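Section 5: Setting Up the Practice Bench and the Wrist View

If you have made it this far, the hard part is behind you. The arm is on its base, the Ketilsson controller is talking to your computer, and you have run the short wake-up routine from Section 4. Now we come to the part most owners look forward to, which is putting the gripper to work in the simulated bench before any real parts are at risk. Please take your time with it. An unhurried hour spent here will save you a good many bent fingertips later on.

The practice bench comes with every Vorkska kit and runs inside the Gindeo program you installed in Section 2. It uses the same commands as the real arm, so whatever you teach it here can be carried over to your workshop with only a few small changes, which are covered in Section 7.

Before you start

You will need the kit's license card, a mouse with a wheel, and at least 5 gigabytes of free space on your computer. Close any other program that makes heavy use of the graphics card. If you have the real arm plugged in, leave it plugged in but switch the controller to Standby.

CAUTION: Commands sent from the practice bench go to the real arm whenever the Live Link box is checked. Make sure the box is clear before you go any further, and check it again each time you reopen the program.

5.1 Opening the bench

1. Start Gindeo and choose Benches from the menu on the left.

2. Pick Striped Panel from the list. There are other benches further down, and you are welcome to look around, but the steps in this section were written for this one.

3. Wait for the progress bar to finish. The first load is slow, sometimes painfully so on an older laptop, and the window may go gray for a while. Leave it alone and it will come back. Later loads are much quicker.

4. When the arm appears, press Home. It should fold up neatly over its base and stop.

NOTE: If the arm comes up facing backward, your base setting does not match the one you chose in Section 3. Go to Settings, then Base, and select Front. You do not have to reload the bench.

5.2 Turning on the wrist view

The overhead view is fine for moving the arm from one side of the bench to the other, but it is not much help once the gripper gets in close. For that you want the wrist view, which rides along with the hand and looks out past the fingers.

1. Click the Views tab and choose Wrist.

2. Set Quality to Draft for now. Draft draws each picture with 200 light samples and keeps up nicely with the arm. Fine uses 3,000 and gives you a much smoother picture, but you will be waiting on it after every move.

3. Set Lamp to Single. One strong lamp throws plain, dark shadows, and those shadows are a big help in judging how close the fingers are to the work.

4. Bring the arm down using the Lower button, one click at a time, until the panel sits between the two fingers. Your view will be something like the one printed in this section, although the shadows will fall differently depending on the path your arm took to get there.

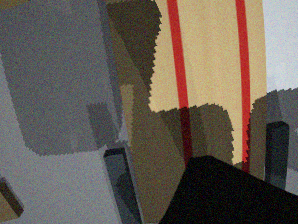 Figure 5-1. Wrist view on the Striped Panel bench, with a finger on each side of the lower part of the panel.

Don't worry about the colored speckle. It belongs to the Draft setting, and so do the little sawtooth edges along the shadows. We have had many kind letters from owners who thought their graphics card was failing, and in nearly every case the card was perfectly healthy. Switch to Fine for a moment if you would like to put your mind at rest.

You will also find that a red stripe turns a deep maroon where a shadow lies across it. It is still the same stripe. The tracking tool knows this and allows for it, but if you plan to write your own color rules, give them enough range to take in the dark part as well as the bright part.

5.3 Lining up on the stripes

1. Open the Track menu and choose Pick Line.

2. Click once on a brightly lit part of either red stripe. A small cross will mark the spot.

3. Click a second time on the same stripe, as far from the first cross as you can manage while staying in the light. The farther apart your two marks are, the steadier the result will be.

4. Press Align. The wrist will turn slowly until it matches the line you picked, and the status light in the corner of the window will go from amber to green.

5. If the light stays amber, press Clear and pick again. Three tries is plenty. If you still have amber after that, raise the arm a little, since the gripper may be covering too much of the stripe.

CAUTION: Keep your marks off the gripper itself. The black parts of the hand move with the view, and a mark placed on them will send the wrist turning without ever settling. Press Stop if this happens. No harm is done on the practice bench, but on the real arm it is hard on the cables.

5.4 Closing the fingers

1. Set Grip Force to Low.

2. Press and hold Close. Let go as soon as the contact bell sounds - there is no prize for squeezing harder.

3. Press Raise once and watch the overhead view to see whether the panel comes along.

4. Press Lower, then Open, and send the arm Home.

Repeat the whole round until you feel comfortable with it, then try it again from a different starting height. When you are happy, choose Save Routine and give it a name you will recognize later on. Owners of the Prodlow soft fingertips should save a separate copy, as the softer tips need the extra travel described in Section 6.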